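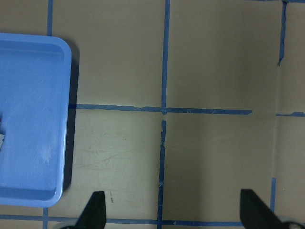 # Trundik Tray-and-Grid Set

Demonstrations of single-arm tabletop pick and place, recorded by teleoperation for training imitation policies. Version 3 replaces version 2 entirely. Do not mix the two; the joint ordering changed.

## Contents

- 2,414 episodes in the training split
- 348 episodes in the held-out split
- 27 object types, listed in objects.csv

Each episode is one directory containing wrist video, joint states, gripper opening, commanded actions, and a text instruction. Episodes that failed are kept and carry success = 0. Filter them yourself if your method needs clean demonstrations.

## Task

The operator moves one object between a tray and a named cell of a taped grid on the table. Two instruction templates are used:

 put the OBJECT in cell CELL
 put the OBJECT from cell CELL in the tray

Cells are named by row letter and column number, with A1 at the far left as seen from the robot base. The tray covers part of the grid. Covered cells are never used as targets, and the list of covered cells is stored per session under tray_mask.

The grid is there so that start positions can be drawn from a list. It is blue painter's tape on a gray-beige top, laid by hand, with gaps and torn ends at several of the crossings. Do not use tape edges for metric calibration. Use the extrinsics in calib/, which were measured with a printed board before each session.

## Wrist view

The camera is fixed to the gripper. Both black fingertips show at the bottom of the image when the gripper is open, and no mask is applied to them. We tried masking in version 2 and the policies got worse at judging closing distance.

The tray is light blue and the tape is blue. A color threshold will not separate them reliably. Liên Chu's segmentation labels cover 175 episodes and treat tray rim, tray floor, and tape as separate classes.

## Collection procedure

1. Home the arm and open the gripper fully.
2. Draw object, start cell, and goal from the session script.
3. Place the object by hand. Clear hands from the workspace before pressing record.
4. Teleoperate. Stop within two seconds of release.
5. Mark success or failure. Do not re-record a failure under the same episode ID.

An episode counts as a success if the object's footprint is mostly inside the goal cell and the gripper has let go. Objects resting on tape are judged by the larger side. Kha Chu and Mizanur Begum labeled the held-out split independently; disagreements were settled by Hường Đỗ and are flagged in review.csv.

## Splits

The held-out split is by object and cell pair. Every held-out object also appears in training, in other cells. There is no unseen-object split in this release. The Pleka loader reads both splits directly and expects the directory names unchanged.

## Known problems

- Tape wear increases through the sessions. Some strips lift or fray, and a few were replaced partway. Replacements are not logged before session 9.
- Scuffs on the table and tray floor are persistent within a session and can act as landmarks. Crop augmentation helps a little.
- Shadow direction is nearly constant. Policies trained only on this set did poorly under the overhead lights at the Villalobos bench.
- Gripper opening lags the video by one sample in sessions 4 and 5. The fix is in tools/shift_gripper.py and has not been applied to the files.
- Small, flat objects are underrepresented. Operators skipped them after repeated failed grasps until the script was changed to forbid skipping.

## Changes since version 2

Joint order now follows the controller. Instructions were normalized to lowercase. Duplicate episodes from the January sessions were removed.

## Maintenance

Report bad episodes to Thịnh Từ with the episode ID and the sample index where the problem starts. Corrections are merged on Friday.

Contact: Thịnh Từ, Trundik data group | © Trundik | Back to top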